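Teleoperated demonstration (robot learning)

A demonstration is one recorded run of a job, done by a person steering the robot, which a learning system later copies. I've been steering at Brikero since July and I still love it! You move, the arms move, and everything gets saved.
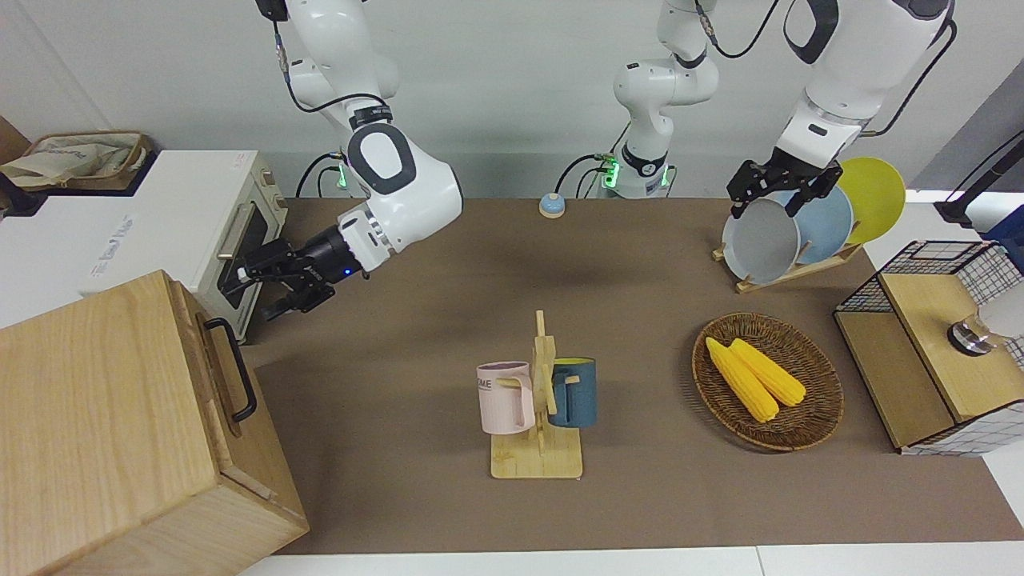
Kitchen jobs are my favorite (plates are harder than they sound). We record each job 60 times and shift things a bit between runs, so the system doesn't just memorize one layout. Our kitchen set holds 1212 runs so far. Clumsy ones stay in if the job gets finished – Friederike Wiegand and I still argue over that.

8 shares | 2 comments

Kirsty Gosling: Do you keep the failed runs too?

Đạt Chu: We do at Grorent, in a separate folder.

Contact | © Brikero | Back to top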